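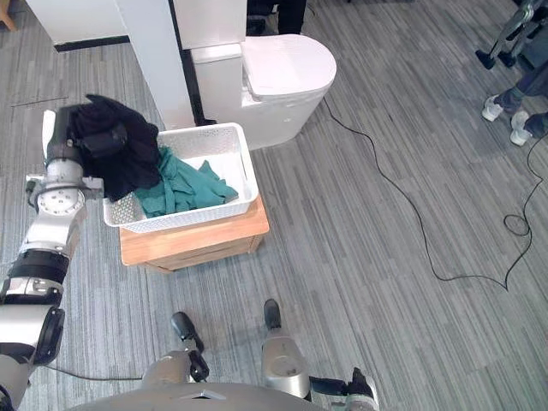

Slide 4. Basket height and the bathroom pickup

Start with the basket. White plastic, perforated sides, set on a small wooden stool with slatted sides. Two items in play: a black garment over the left rim and a teal-green cloth bunched inside.

Point out the overlap. Black lies partly on top of green, so the sort order is fixed by the pile. Top item first.

Floor is gray striped carpet. Mention the thin black cable running across it from near the toilet. In the Torcombe layout we keep the walking route on the opposite side of the basket from any cable.

Toilet lid closed before any laundry is handled. Usman Memon will ask why this is a written step. Answer: it was step 9 in the old Lalia checklist and got dropped in the November revision. It is back in.

Slide 5. Rim and drape

A garment left over the rim counts as out of the basket. Samina Rajput's log has 243 entries, and 170 of them record the item as "in" when a sleeve or hem was still outside. Read both numbers aloud, then pause for the handout.

Rule for the log: if any fabric crosses the rim, write "rim". Do not write "in" or "out".

Perforated sides let air through, but a bunched cloth in a corner still gets little of it. Shake out, then lay flat. Maham Virk has the drying notes if anyone wants them. 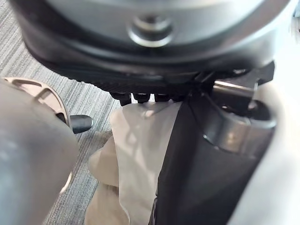
Round dark gray housing, with the ribbed underside and short black pegs below it.

Keep this up for questions. Noman Ansari takes the ones on hardware; I take baskets and logging. If time is short, skip slide 6 and go to the 2 sample log pages.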